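Plalthorpe Textile Exchange Opens Second Site, Extends Household Linen Service to Murnano

PLALTHORPE, May. The Plalthorpe Textile Exchange today announced the opening of a second collection and lending site in Murnano, extending to that town a service that supplies bedding, blankets and household fabric to residents moving into unfurnished homes. The new site occupies the ground floor of the former Tehrani drapery on Skesau Street and will operate under the same terms as the original location.

The Exchange accepts clean household textiles from the public, sorts and repairs them, and issues them in sets to households referred by housing offices, schools and clinics. Residents may also apply directly. No fee is charged for a first set, and items do not have to be returned.

"Families are often given keys to a home well before they have anything to put in it," said Jummai Anozie, executive director of the Exchange. "A bed can sometimes be found through other services. Sheets, pillowcases and a warm blanket are harder to come by, and our applicants in Murnano have been traveling a long way to get them." 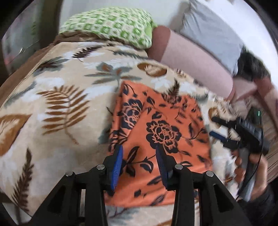
The Murnano site will be managed by Mpho Mokgethi, who joined the Exchange as repair supervisor and has overseen the sorting room in Plalthorpe for the past 4 years. Under the staffing plan approved this spring, the two sites will share a delivery van and a single intake desk. Applications from both towns will be handled in the order received.

The Exchange issued linen to 85 households in the Murnano area during the last program year, all of it from Plalthorpe. Of those households, 38 asked for delivery, a service that could be offered only twice a month. Deliveries from the new site will be made every week.

Donors are asked to wash and dry all items before bringing them in, and to keep matching pieces together where possible. The Exchange accepts sheets, pillowcases, blankets, quilts, towels, curtains and uncut fabric of one yard or more. It cannot accept mattresses, foam pillows, electric blankets or carpet. Items with small tears or missing buttons are welcome and will be passed to the repair room.

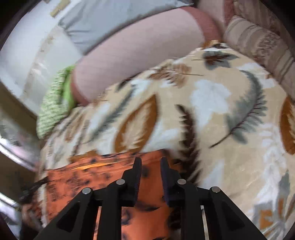
Sorting standards at both sites have been revised ahead of the opening. Plain and patterned goods were formerly stored together by size, and sets were made up from whatever was next on the shelf. Patterned goods will now be shelved separately so that applicants may choose them. Bold prints, such as an orange cloth spotted in dark brown and black, will be offered alongside plain stock. Blažena Šimek, who led the revision, said applicants had asked for more say in the colors they take home.

The repair room will offer free mending classes in Murnano, with 19 places in the opening session. Classes will be taught by Radomir Todorova and will cover hemming, patching and the replacement of worn elastic in fitted sheets. Machines, thread and practice fabric will be provided. Places may be reserved in person at either site.

Renovation of the former drapery was directed by architect Shigeru Sekiguchi. The work included new lighting, a step-free entrance and a private room for applicant interviews. The original shop counter has been kept and will serve as the donation desk.

The Murnano site will receive donations from 9 a.m. to 4 p.m. on weekdays. Applicants are seen by appointment. Hours at the Plalthorpe site remain unchanged.

About the Plalthorpe Textile Exchange
The Plalthorpe Textile Exchange is a nonprofit organization that collects, repairs and distributes household textiles in Plalthorpe, Murnano and neighboring communities. Media inquiries should be directed to the office of the executive director.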